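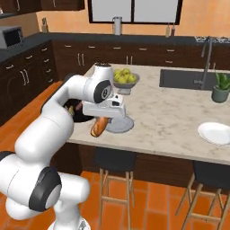 Can a machine clear up a kitchen yet? I get asked this about once a month, usually by my sister, who hates doing it.

My answer in April is still "parts of it." Picking up a baguette and setting it on a plate is close to solved in simulation. The bread is stiff, it has one obvious place to grab, and the plate doesn't move. A bowl of apples is harder. Take one from the wrong side and the rest roll.

Obed Wumbei ran the bread task 300 times in the Dramani simulator and sent me his notes. Most of the failures were at the release. The arm let go too high, or the loaf landed across the rim and tipped off. He changed the release height and the failures dropped to 12.

Real kitchens are another matter. Real crust flakes and real counters have crumbs on them. I have four people in my house and none of them leaves a plate in the same spot twice.

I would pay around $3,000 for something that loaded the dishwasher without supervision. I haven't seen it for sale. For now I do it after supper, and it takes me less time than writing this did.

Print this post | E-mail this post

Last updated in April

Recent posts
Folding towels, second try
What Trillgate got right about carts
Notes from the Histley shop floor
Dreker and the stuck drawer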